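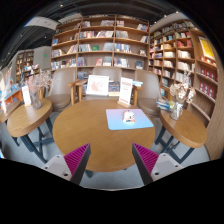

3.2 Setting and furnishings

The reading lounge at the Widumier branch is arranged for short stays. Visitors sit in upholstered armchairs with wooden arms, grouped at a round table, with smaller side tables within reach. During the study period the lounge received 1,696 visits, of which 1,503 lasted long enough to be coded. Visits in which the visitor only crossed the room were excluded.
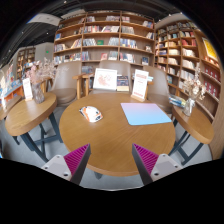 Source: Toft reading room survey.
Figure 4. Central table and seating, with display cards and a book standing toward the far edge.

Objects on the table were grouped under two headings. Display items (cards in stands, framed prints, books placed upright) are set out by staff and are meant to be looked at. Loose items (folded papers, pads, small figures) may be picked up, and their positions changed often over the day. The coding sheet was adapted from the one used at Rorno, where tables are square and carry fewer display items.
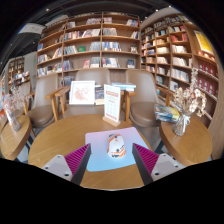 Loose items were handled in 230 of the coded visits. Most handling took place while the visitor was seated, and items were usually put back within arm's reach of the chair and away from their first position. Books stacked on or near the chairs were coded separately, as it was not always clear whether they had been shelved there by staff or left by a reader. The Fanik protocol treats such books as display items; we did not follow it on this point. Positions were recorded every 30 minutes until closing.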